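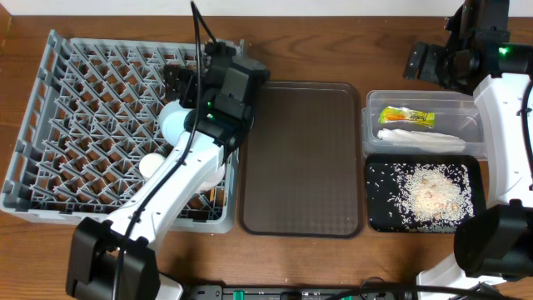
Our project set out to learn how shared student houses in Trenmont decide who washes up, and why the decision rarely survives until Saturday. We asked 2 houses to keep a kitchen diary through February, and a third joined after hearing there would be free dish soap. Every house had a written rota. Every house also had a second, unwritten rota, which was the real one. A lot depends on where clean things are put to drain. A big light gray plastic rack with rows of upright pegs, standing out on a brown wooden table, reads as an open invitation to leave plates in it until spring. The same rack squeezed in beside the sink gets emptied, mostly by people who want to fill a kettle.

Method

Diaries were kept on paper taped to the fridge. We had planned an app, but the group member building it, who named it Skesis before writing any of it, moved on to a course with fewer kitchens. Karthikeyan Iyengar typed up the entries, including the rude ones. We ended with 285 usable lines. Entries reading only "not me" were left out.

Results

Most washing up happened late in the evening, shortly before somebody wanted a clean pan. The Dương house did best. They had dropped their rota in the first week and gone over to a plain rule – whoever cooks is excused, everyone else sorts it out before bed. The other houses kept their rotas and argued about them.

Limits

Three houses is a small sample, and we live in one of them. The diary for the last week of that house is in two different handwritings, both claiming the same saucepan.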